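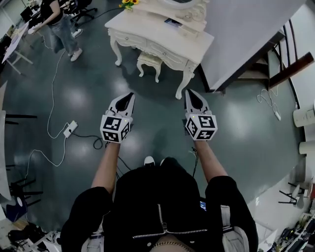 Figure 3. The dressing table and stool used in the small-surface condition, with a work desk and office chair behind.

4.2 Furniture and layout

The dressing table was chosen as the small-surface piece after a comparison of household furniture in the Zadholm inventory, which lists 1,301 items by type, size and usual position in the home. We wanted a piece that people use while seated, that has storage within reach of the stool, and that tends to gather small belongings over the course of a day. Dressing tables met all of these conditions. Bedside cabinets met the last two but are seldom sat at, and hall tables are seldom used for longer than it takes to put down keys.

The piece in Figure 3 is cream-white, with curved legs, two small drawers in the front apron and an oval mirror frame at the back of the top. The matching upholstered stool fits beneath it. Ornate furniture of this type was preferred to a plain table because the carved legs and front apron limit how close the stool can be brought and from which side. Participants in the pilot who used a plain table of similar width often sat at an angle, with one leg outside the table, and then placed things on the corner nearest to them. With the dressing table the sitting position varied much less.

Two positions of the stool were defined. In the stowed position it stands beneath the table, as in the figure. In the drawn position it is pulled out far enough for an adult to sit down without moving it again. Each session began with the stool stowed. The distance for the drawn position was left to the participant and was measured afterwards from the front of the apron to the nearest edge of the seat.

4.3 Objects on the surface

Objects were divided into standing items and passing items. Standing items are those a household leaves in place for days or weeks, such as flowers, a lamp or a framed photograph. Passing items are put down and taken up again within the same day. The distinction follows Ratanaporn's earlier work on kitchen worktops, although we have dropped the third class used there, seasonal items, which did not occur often enough in bedrooms to be useful.

A small bunch of sunflowers served as the standing item throughout. It was assigned to the far left corner of the top, where it leaves the middle of the surface free. Flowers are a useful standing item because most people will avoid knocking or crowding them without being told to, and they can be seen easily against a pale surface. Small flat things were treated as passing items wherever they lay, including those near the middle of the tabletop. We did not record what each of these was, only its place and the time at which it was put down or removed.

The drawers were coded separately. An object placed in a drawer was counted as stored even if the drawer was left open. Bonsu and Ratanaporn coded the placements independently and then compared their records. Of 654 placements, they differed on 19, most of which concerned things left resting against the base of the mirror frame. These were assigned to the rear zone after discussion. The remaining disagreements had to do with objects lying across the line between two zones, and in those cases the zone holding the greater part of the object was used.

4.4 The surrounding room

The dressing table stood on a smooth, dark teal-grey floor, in a room that also contained a white work desk, a monitor and a wheeled office chair. We considered screening off the desk and decided against it. Many of the homes in the Damgaard survey combine a place for dressing with a place for work, often within a few steps of each other, and things travel between the two. A phone that is put down on the desk in the morning may well be on the dressing table by the evening.

The hard floor had one practical effect. A stool on carpet is usually lifted or tipped forward to move it, whereas on a smooth floor it can be pushed with a foot. Several participants pushed the stool back in this way after standing up, and these cases were coded as stowed if the front edge of the seat had passed beneath the apron. We would expect fewer stools to be returned in carpeted rooms, and the rates given in Section 5 should be read with this in mind.

4.5 Tidying rule

Tidying was said to be complete when the stool was stowed, both drawers were closed and no passing item remained on the top. Standing items could be moved during tidying but had to be returned to their own zone. We did not ask for an exact return, as small shifts in the position of a vase or a bunch of flowers are normal in any household and most people do not notice them.

Participants were free to decide the order of the steps. They were given no time limit and were not told which steps would be coded. A session in which the participant asked whether the flowers should be moved was answered with the same words each time, "as you would at home", and was kept in the analysis.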